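홈 | 게시판 | 자작/개조 | 장터 | 로그인

이 사이트는 쿠키를 사용합니다. 계속 이용하시면 쿠키 사용에 동의하는 것으로 봅니다. [확인] [설정]

자작/개조 > 로봇팔
제목: 공방 로봇팔 케이블 정리, 다들 어떻게 하세요?

납땜하는곰
조회 2661

Varby 공방에서 주말마다 팔 하나 붙들고 있는 사람입니다. 그리퍼는 Zukero 보드로 바꾸고 나서 이제 말을 잘 듣는데요, 문제는 케이블이에요ㅠㅠ 손목을 크게 돌리면 선이 어디 걸릴까 봐 제가 옆에서 계속 조마조마합니다. 지난 11월에 한 번 커넥터를 뽑아먹은 적이 있어서 더 그래요. 그때 부품값으로 5만 원 넘게 날렸고요.

지금은 장난감 주방 세트 깔아놓고 접시랑 컵 옮기는 걸 연습시키는 중이에요. 팔 쪽은 슬리브로 묶었는데 그리퍼 브래킷에서 나오는 선은 아직 그냥 늘어져 있습니다. 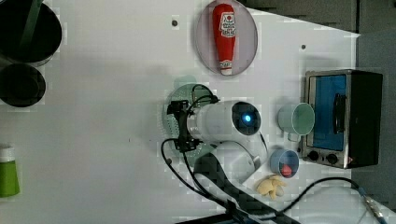 현재 작업대 상태. 그리퍼 옆 검은 선이 문제의 그 선입니다.

선을 더 짧게 자르자니 손목 돌릴 여유가 없어질 것 같고, 길게 두자니 접시를 쓸고 다닐 것 같고... 좋은 방법 있으면 좀 알려주세요!

└ 모터두개
짧게 자르는 건 절대 반대요. 저 예전에 딱 맞게 잘랐다가 관절 끝까지 돌리는 순간 단선났어요. 고리는 남겨두고 고정점을 하나 더 만드세요. 팔 중간에 벨크로 한 번만 더 감아도 확 달라집니다.

└ Hajdu빠
저는 생각이 좀 다른데요. 고정점 늘리면 꺾이는 자리가 한 군데로 몰려서 거기부터 피복이 상해요. 차라리 부드러운 실리콘 선으로 바꾸세요. Hajdu에서 미터로 파는 거 쓰는데 246번 색상이 제일 말랑해요(왜 색상마다 다른지는 저도 모름)

└ 모터두개
실리콘 선은 먼지 엄청 붙잖아요... 그리고 말랑해도 결국 처지는 건 똑같아요. 아래로 처지는 게 싫다는 글인데요.

└ Hajdu빠
처지는 건 위로 돌려 빼면 되죠. 그건 선 종류랑 상관없고요.

└ Relu Grecu
한국어 서툴러요, 미안합니다. 저는 브래킷을 반 바퀴 돌려서 다시 달았어요. 그러면 선이 위로 나와요. 반복 동작 1000번 시켰는데 아직 괜찮아요. 대신 카운터웨이트 값 다시 맞춰야 해요.

└ 납땜하는곰 (글쓴이)
오 브래킷을 돌리는 건 생각도 못 했네요!! 나사 구멍이 대칭인지부터 봐야겠어요. 혹시 어댑터 뽑으셨나요, 그냥 들어가던가요?

└ Relu Grecu
어댑터 출력했어요. 두께 4mm. 파일 찾으면 올릴게요.

└ 초록양말
케이블 얘기 중에 죄송한데 토스터 오븐 저렇게 가까이 둬도 괜찮아요? 저라면 팔 휘두르다가 한 대 칠 것 같은데ㅋㅋ 그리고 케첩병은 눕혀 놓고 집는 게 세워 놓은 것보다 훨씬 어렵던데 잘 되나요?

└ 납땜하는곰 (글쓴이)
오븐 쪽은 소프트웨어로 범위 막아놨어요. 케첩은... 컵보다 훨씬 안 됩니다. 병이 자꾸 굴러요. 접시에 올려두면 좀 낫긴 한데 성공률이 한 55퍼센트쯤? 그리퍼 안쪽에 고무를 붙여볼까 생각 중이에요.

└ 모터두개
고무 붙이실 거면 Illthorpe 미끄럼방지 시트 얇은 거 추천. 두꺼운 건 얇은 접시 집을 때 감각이 둔해져요.

└ 납땜하는곰 (글쓴이)
감사합니다! 일단 이번 주말에 브래킷부터 돌려보고, 안 되면 벨크로랑 실리콘 선 둘 다 해볼게요. 결과는 이 글에 댓글로 달겠습니다.

최근 글
- Zukero 보드 펌웨어 올리다 멈춘 분 계신가요
- 그리퍼 손가락 출력할 때 채움 몇 퍼센트로 하세요?
- [장터] 중고 서보 일괄로 내놓습니다
- Varby 공방 공구 대여 신청은 여기로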